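February 5, 2018
By the Ornell press office

Ornell has added two robot arms to its Pliltley computer repair shop, where 13 technicians service 800 desktops a month.

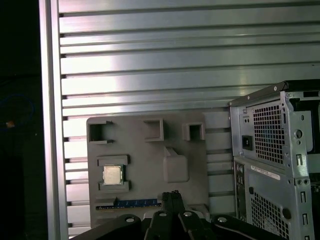

Technicians helped plan the change, and no jobs were cut. New hires start on a practice board before moving to customer machines. With its processor set between two raised ledges, it gives them a simple layout for learning to program the arm.

Staff now spend more time finding faults and less on repeat part swaps.
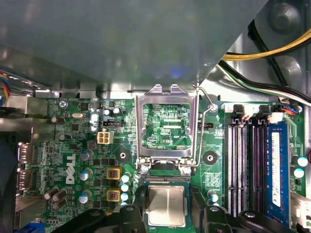
They also rotate between stations every 2 hours. A second shop, in Vustia, will follow in July.

Sign up for the Ornell newsletter. This site uses cookies.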